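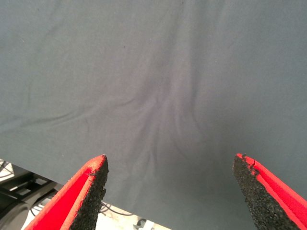
Notas del taller compartido para quien esté montando un brazo de sobremesa en casa o lo use aquí por turnos. Casi todo vale también para una mesa de cocina, siempre que no baile.

## La tela de la mesa

Usad tela mate, de un solo color y más grande que el tablero. Las brillantes devuelven la luz de la lámpara a la cámara de la muñeca y las estampadas complican el recorte de las piezas. La que mejor resultado nos ha dado es una sarga de algodón lavada dos veces antes de cortarla, con 40 cm de caída por cada lado.

- Planchadla del revés, con vapor, y guardadla enrollada en un tubo de cartón. Doblada en un cajón coge marcas que luego cuestan de quitar.
- Las arrugas pequeñas no molestan para coger piezas altas. Para arandelas y engranajes finos, estirad la zona con la palma antes de empezar.
- Pasad el rodillo quitapelusas al empezar el turno. Una mota en la tela puede acabar detectada como tornillo.
- Las pinzas de sujetar manteles sirven, pero ponedlas en el lado de atrás. En los laterales se enganchan con los cables.
- Si el dedo pellizca tela al bajar a por una pieza, subid la altura de agarre de milímetro en milímetro. No apretéis más.

## Dedos y almohadillas

Los dedos impresos duran bastante; lo que se gasta es la goma. Empieza a desmigarse por la punta, justo donde se juntan la almohadilla y el borde de plástico, y a partir de ahí va soltando trocitos. Una punta algo mordida sigue sirviendo para piezas grandes. Para las pequeñas, cambiadla.

1. Despegad la almohadilla vieja con una espátula de plástico. El cúter marca el dedo.
2. Quitad los restos de adhesivo con alcohol y un trapo, sin empapar.
3. Lijad la cara interior con grano 80, cuatro o cinco pasadas en cruz.
4. Pegad la goma nueva con cinta de doble cara fina. Con cianoacrilato queda muy firme, pero la siguiente vez hay que tirar el dedo entero.
5. Recortad el sobrante con tijera, dejando la goma a ras del borde.
6. Una noche con una pinza de carpintero, sin pasarse de presión.

Las láminas de goma granulada que compramos a Kontogiannis vienen en dos gruesos. El fino va bien para metal. El otro es mejor para cartón y madera, y obliga a recalibrar la apertura. Apuntad en el cuaderno cuál habéis puesto.

El color del plástico da igual para el agarre, aunque conviene que los dedos se distingan bien de la tela. Con dedos negros sobre tela negra perdimos una tarde buscando un fallo de la cámara que no existía.

## Cables

El cable de la cámara necesita un bucle amplio, suficiente para que la muñeca gire hasta el tope en los dos sentidos. Antes de encender, moved el brazo a mano por todo el recorrido y mirad dónde se tensa.

Los cables trenzados rozan menos que los lisos y se arrastran mejor sobre la tela. Sujetadlos con velcro cada palmo; las bridas de plástico dejan un canto que raya. Los de alimentación que quedan en el suelo deberían ir dentro de una canaleta, o por lo menos pegados a la pata de la mesa. Ritu Agarwal recogió los de la mesa del fondo en noviembre con espiral de 54 cm y desde entonces no ha habido tirones en ese puesto.

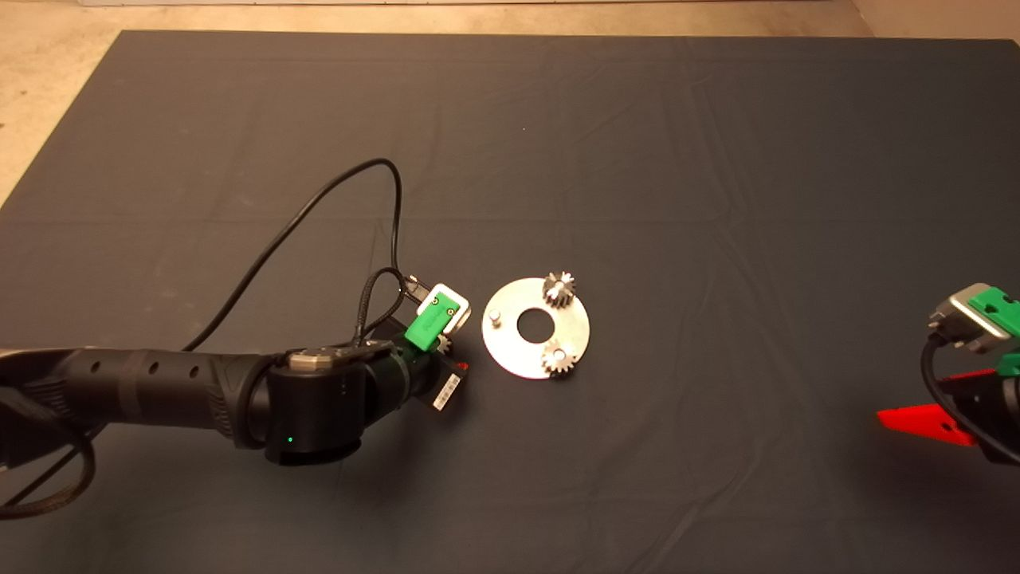 ## Engranajes y piezas metálicas pequeñas

El ejercicio de montar engranajes rectos en sus ejes es bueno para ajustar un brazo nuevo, porque enseguida se nota si la pinza entra torcida. Unas cuantas cosas que conviene saber:

- Desengrasad las piezas. Con aceite de máquina la almohadilla resbala y además queda inservible.
- Quitad las rebabas del agujero con una lima redonda pequeña. Un engranaje que entra a la primera con los dedos entrará con el brazo; el que hay que menear, no.
- Agarradlo por los dientes, con la pinza centrada en el diámetro. Si se coge por un lado, gira al apoyarse en el eje.
- Colocad la base al alcance de los dos brazos, aunque solo vaya a trabajar uno. Así el otro puede sujetarla si se desplaza.
- Si la base patina sobre la tela, poned debajo un trozo de malla antideslizante de las de forrar cajones.
- Bajad despacio los últimos milímetros y soltad cuando la pieza ya esté apoyada. Si se suelta antes, suele quedarse de canto.

El disco de base pesa poco. En el modelo Clelis del taller, 239 gramos sin los engranajes, y con eso basta un roce para moverlo.

## Luz

Luz difusa y desde dos lados. Una lámpara de flexo con papel vegetal delante hace el apaño. El metal pulido da más guerra que ninguna otra cosa: si la cámara se pierde en los reflejos, apartad la lámpara o girad un poco la pieza antes de tocar la exposición. A partir de las seis de la tarde entra sol por la ventana del patio, así que bajad el estor.

## Al terminar

Dejad los brazos en reposo y apoyados antes de cortar la corriente, que algunos caen a plomo. Las piezas metálicas van a la caja Ikon de compartimentos, cada engranaje con los de su tamaño. Los tornillos sueltos, al bote de cristal. La tela se sacude fuera.

Las gomas de repuesto y la cinta están en el armario Groron, segundo estante. Si cogéis la última lámina, escribidlo en la pizarra.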